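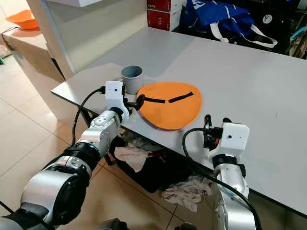

Walk-through of the Durlow Street family shelter, second floor and common areas
Tuesday, July 30, 2013
Walked by: Evdokia Petridis
With: Styliani Andreadis, evening desk

Marks: OK / FIX / ASK. Comments are mine unless they have SA after them.

## Sleeping rooms

- [x] Room doors open fully, nothing stored behind them — OK. Huge improvement on the spring walk, when I had to turn sideways to get into Room 6!
- [x] Smoke alarms tested — OK, every one of them loud and clear. Families were told ahead of time and the little ones had their ears covered and were giggling.
- [ ] Window stops in place — FIX, Room 11. The stop is there but the screw spins. Room stays assigned, window stays locked until it's done.
- [x] Cribs: slats, mattress fit, no bumpers or pillows — OK
- [x] Bed frames tight — OK. Rooms 1 to 4 have the new bolts and they don't squeak anymore. I sat on all of them.
- [ ] Outlet covers — FIX, Room 8, behind the dresser. (SA: the family moved the dresser to fit a bassinet, please leave it where they have it and cover the outlet instead.) Agreed.

## Hallway and stairs

- [x] Exit signs lit — OK
- [x] Emergency lights, 90-second test — OK
- [ ] Stair treads — FIX. Back stairs, second tread from the landing, rubber nosing is lifting on the left. Taped for now. Please don't let the tape become the repair.
- [x] Handrails — OK, both sides, rock solid
- [ ] Evacuation map — ASK. The map by the elevator still shows the old laundry room as a way out. Styliani has a corrected one drawn up in English and Spanish and it's really clear, I'd love to see it on every floor. Who signs off?
- [x] Strollers parked inside the painted line — OK. The line works! Best can of paint we ever bought. 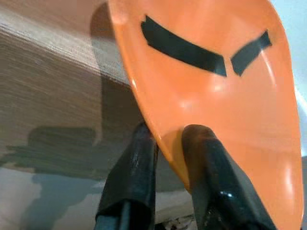 Resthorpe Housing Partnership — Shelter Operations, Building Safety

## Kitchen and dining room

- [x] Extinguisher charged, tag current — OK
- [x] Hood filters clean — OK. You could eat off them. Thank you, Sunday crew.
- [ ] Fridge log — FIX. Temperatures are fine but there are gaps on the weekend pages. Initial every line, even when nothing has changed.
- [x] Hot water at hand sinks — OK
- [x] Allergy list posted inside the cabinet door, dated — OK
- [ ] High chairs — FIX. One strap buckle won't catch. Pulled from use, replacement on the Plistero order.

## Front desk and sign-in

- [x] Head count matches sign-in sheet — OK, 58 on the sheet and 58 at the drill
- [x] Drill time — everyone at the meeting spot in under four minutes, with babies, in July heat. I am so proud of this building.
- [ ] Flashlights — FIX, desk drawer, dead batteries in the big one
- [x] First aid kit — OK, restocked. (SA: we go through the small bandages fast, can we double those?) Yes, added.
- [ ] Overnight phone list — ASK. The Stergiou number for the elevator rings through to their day office. Need the after-hours line.

## Carried over from last walk

- Courtyard gate latch — done
- Dryer vent — done, and it dries in one cycle now
- Room 22 ceiling stain — painted, no sign of it coming back, keep looking after rain

Next full walk is in October. FIX items go on the board by the desk — initial them when they're finished, and come tell me too, I like hearing it.

E.P.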